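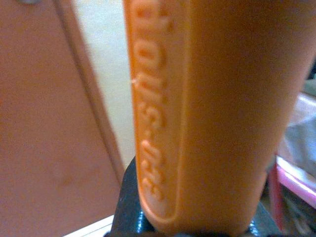

An Afternoon With the Sweepers

Erivix opened its doors in November, and by doors I mean the one at the back, past the parking lot puddle. Precious Pascual had promised me household robots doing household chores. I brought 51 questions and a sandwich. The robots got to work on the chores, and I got to work on the sandwich.

Sweeping

Broom in the left gripper, dustpan in the right, torn paper and cardboard on the tiles. One piece of cardboard has made it into the pan. I own the same number of arms and have been putting off this job since summer.

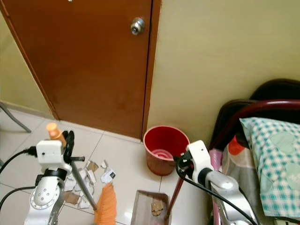

Close Work

Precious says the Frerichs people want finer handling next, and she has given herself 16 weeks to get there. I asked what a broken cup costs the program. She said to ask her when they switch to glass. 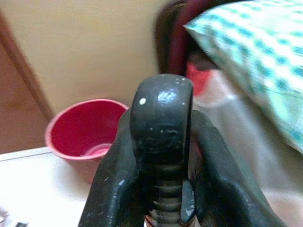 My own interest in all this is selfish. I have written up Sendell vacuums and a Bornach mop that was afraid of rugs, and I still do my floors by hand. Up close the gripper fingers are scuffed and speckled, much like my hands after a weekend of chores, and the red cup on the table beside them is plastic, as every cup in my kitchen should be. Precious wants me back in spring. I've asked for a chair.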